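December
By Edeltraud Strobel
Filed under: How Stuff Gets Done / Machines / Money

How do you go shopping for a robot?

Have you ever saved up for something big? I mean really big, like a bike, where you had to put your birthday money and your washing-up money together and it still wasn't enough? Then you already know a bit about my job. I help plan what equipment gets bought at our robot workshop in Skeltham, and I spend most of my day doing sums and changing my mind.

People think buying a robot is like buying a toaster. You go in, you point at the shiny one, you take it home and plug it in. I wish! A robot that can pick things up is lots of separate bits that all have to be chosen. There are the arms. There are the grippers, which are the robot's hands. Then come the cables, the computer, the table it works at, and all the little things it practises on. Every one of those is a line on my list, and every line has a price next to it.

First question: what is it for?

Before I look at a single price I ask everybody the same thing. What do you want it to do? If you want a robot to lift car doors, you need a big strong one bolted to the floor. If you want it to handle small things on a table, a giant like that would be silly (and a bit scary). We wanted small things on a table. So our list started with two arms, because there are lots of jobs you need two hands for. Try opening a jar with one hand and you'll see what I mean. Go on, I'll wait.

Two arms means two grippers, and two lots of cables, and twice the sums for me. I did ask if we could manage with one. I got a very firm no.

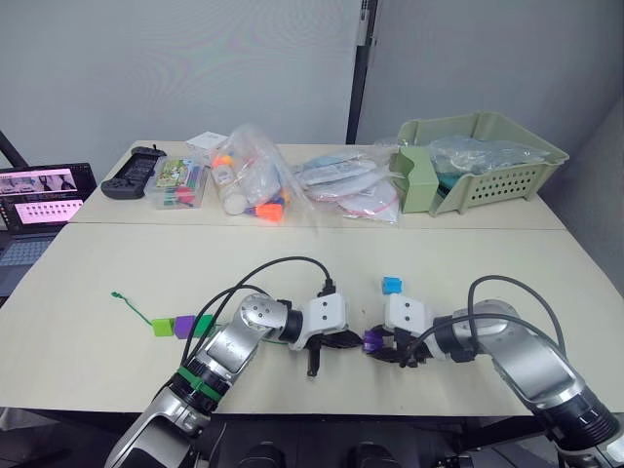
Grippers are where I nearly always get the budget wrong the first time. The arm is the expensive part, so you'd think it was the important one, but an arm without a gripper can only wave at you. The fingers have to be the right shape for what they're holding. Wide fingers are good for boxes and useless for a pea. And fingers wear out! They squeeze and let go, squeeze and let go, all day long, a bit like the brakes on your bike. So I put spare fingers on the list too, right from the start.

Second question: what does it practise on?

Now we get to the cheap bit, and my favourite. A robot learning to pick things up needs things to pick up. Little coloured cubes are brilliant for this. They've got flat sides, so they don't roll off under the radiator. They're easy to tell apart if you choose different colours. And if one does vanish, it costs pennies to get another.

I ordered 116 cubes. My boss thought this was far too many. I have met cubes before, though, and I know how they disappear, so I didn't budge.

You want some trickier things as well, once the cubes get easy. Toys are good. Anything in a see-through plastic bag is very good, because bags are crinkly and change shape when you grab them, and robots find that much harder than you do. You can often find this sort of thing for nothing at the back of a cupboard, so always look in the cupboard before you spend any money. That's my best tip and it works for grown-ups too.

Third question: who's selling it?

I had prices from two shops. One was called Pakerora and the other was Fuvudance, and I spent a whole week calling them by each other's names. Pakerora was cheaper for the arms. Hooray, I thought! Then I read the small writing at the bottom and found that the cables were extra, and so was the delivery. When I'd added those on, it came out 900 pounds more than Fuvudance.

So now I do what I should have done before. I make a table with a row for every single part, and I don't look at the total until every box is filled in. Try it next time you want something big. A fish tank, say. The tank is one row, but what about the pump, the gravel, the food, the net? Fish tanks are much dearer than they look from outside the shop.

Fourth question: how long will we wait?

Robots don't come the next day. Ours had a waiting time of 11 weeks. That's nearly a whole school term! You have to plan backwards, starting from the day you want to use it and counting the weeks back until you find the day you need to order. Then I go a bit earlier than that, in case of muddles. There are always muddles.

While you wait, there's plenty to be getting on with. We pushed two tables together, so there'd be one for the robot to work on and one behind for all the bags and boxes. The tables cost hardly anything compared with the arms, but I'd forgotten to put them on the list at all. Into the table they went, in pencil.

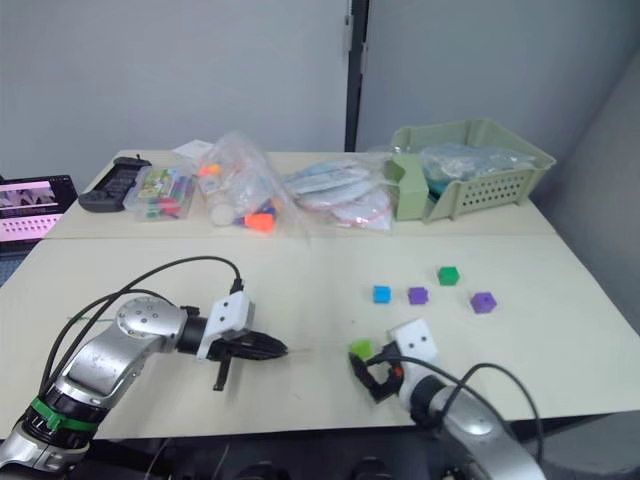
Have a go: be the person with the list

You'll need a pencil, some paper and somebody at home to argue with.

1. Pick a job you'd like a robot to do in your house. Keep it small. Putting socks in a drawer is plenty.

2. Write down every part you think it would need. Arms, hands, a table, something to practise on. Don't forget the socks.

3. Give yourself 3 gold stars to hand out. Put them next to the parts you couldn't possibly do without. You'll want more stars. You can't have them!

4. Now ask your somebody at home what you've missed. They'll find something. My whole team finds something every time I show them mine, and last time it was the plug.

5. Add it on, and put your list somewhere safe until tomorrow. Then read it again and see whether you still agree with your stars.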